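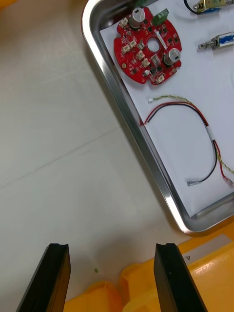 Kabel sortieren für Fortgeschrittene: Bei Tendalier in Gilport lernt ein Greifarm das Aufräumen

12. Oktober 2023

Eigentlich wollte ich nur kurz vorbeischauen und einen Kaffee mittrinken. Geblieben bin ich bis zum Feierabend, und das lag an einem Kabelbaum, der sich einfach nicht so benehmen wollte, wie ich mir das vorgestellt hatte. Aber der Reihe nach!

Die Leute von Tendalier haben letzte Woche in ihrer Werkstatt in Gilport angefangen, Beispiele für ihr neues Sortierprojekt aufzunehmen. Es heißt intern Pamex (fragt mich nicht, wofür das steht, ich habe zwei verschiedene Antworten bekommen), und am Ende soll ein Arm mit zwei Fingern Elektronikteile und lose Leitungen aus einer Schale nehmen und in die passenden Kästen legen können. Programmiert wird dabei erstaunlich wenig. Stattdessen sitzt ein Mensch daneben, steuert den Arm von Hand durch die Aufgabe, und alles wird mitgeschrieben: die Bewegungen, die Öffnung des Greifers und natürlich das Bild der kleinen Kamera vorne am Handgelenk. Dann wird neu hingelegt, und das Ganze geht von vorn los.

130 Durchgänge sind schon im Kasten. Klingt nach viel, ist aber laut Rungnapa Khamphan, die die Aufnahmen leitet, erst der Anfang. Sie hat mir gezeigt, wie so eine Schale vorbereitet wird: Papier auf den Boden des Edelstahltabletts, darauf eine runde rote Platine, zwei kleine Hubmagnete, ein Kabelstrang mit weißem Stecker. Beim nächsten Mal liegt alles anders. Mal gedreht, mal enger beieinander, mal mit einer Leitung unter der Platine. Ich hätte ja gedacht, man sucht sich die schönste Anordnung und übt die, bis sie sitzt. Genau das wollen sie vermeiden, denn dann kann der Arm hinterher eben nur diese eine Anordnung.

Die Platinen sind übrigens noch der angenehme Teil. Die haben eine feste Form, die kennt man von allen Seiten, und wenn man danebengreift, rutschen sie vielleicht ein Stück übers Papier, mehr passiert nicht. Kabel sind eine ganz andere Nummer. Sie federn, sie haken sich ineinander, sie drehen sich beim Anheben weg, und wo vorher noch ein Ende war, ist plötzlich eine Schlaufe. Dirk Aerts, der an dem Tag am Steuer saß, nennt sie nur »die Spaghetti«, und nachdem ich es selbst probieren durfte, verstehe ich den Tonfall.

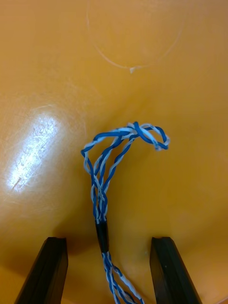 Blau-weiße, verdrillte Leitungen auf orangegelbem Grund, links und rechts davon die Finger des Greifers.

Ja, ich durfte ran! Zweimal. Mein erster Versuch endete damit, dass ich den Strang quer durch den Kasten geschoben habe wie einen widerspenstigen Wischlappen. Beim zweiten Mal hatte ich ihn tatsächlich zwischen den Fingern, habe mich gefreut, zu früh aufgemacht, und weg war er. Rungnapa hat beide Versuche behalten. Ich dachte erst, aus Höflichkeit, aber sie markiert misslungene Durchgänge und legt sie getrennt ab. Später will die Gruppe ausprobieren, ob das System aus solchen Patzern etwas darüber lernen kann, wie man einen schlechten Griff rechtzeitig erkennt. Meine Karriere als abschreckendes Beispiel hat also begonnen.

Was mir vorher nicht klar war: wie viel von der Arbeit mit Licht zu tun hat. Die Kamera sitzt so dicht am Geschehen, dass jeder Glanzfleck riesig wird. Das Tablett spiegelt am Rand, und die gelborangen Kästen haben innen diese glatte Oberfläche, auf der eine Lampe sofort einen weißen Klecks macht. Wer da ein dünnes weißes Kabel sucht, muss schon genau hinsehen. Dirk hätte am liebsten überall matte Kästen, Rungnapa ist strikt dagegen. In einer echten Werkstatt stünden auch keine matten Kästen, meint sie, und die Kratzer im Kunststoff sollen bitte genauso drinbleiben. Die beiden haben das in meiner Anwesenheit ziemlich ausführlich besprochen und sind, soweit ich das mitbekommen habe, nicht fertig geworden.

Auch das Tempo ist so ein Thema. Wer gut steuert, wird mit der Zeit schneller, und dann passen die Aufnahmen vom Vormittag nicht mehr so richtig zu denen vom Nachmittag. Deshalb wird jetzt gewechselt, bevor jemand zu sehr in Fahrt kommt. In der längsten Sitzung bisher kamen 54 Durchgänge zusammen, danach wollte laut Dirk keiner mehr ein Kabel sehen. Kann ich nachvollziehen, mir taten schon nach meinen zwei Versuchen die Schultern weh (ich hatte sie die ganze Zeit hochgezogen, ohne es zu merken).

Weiter geht es mit mehr Kabelsorten, mit und ohne Schrumpfschlauch, dünn, dick, steif und labberig. Im Dezember soll der Arm dann zum ersten Mal allein an die Schale, ohne jemanden am Steuer. Ob man dabei zuschauen darf, ist noch offen, ich habe mich jedenfalls schon mal angemeldet und bringe Kuchen mit. Bis dahin sucht die Gruppe noch ausgediente Leitungen und kaputte Platinen aller Art. Wer in Gilport wohnt und so eine Schublade hat (wir haben doch alle so eine Schublade), kann den Inhalt tagsüber bei Tendalier am Empfang abgeben. Akkus und Netzteile bitte zu Hause lassen, die nehmen sie nicht.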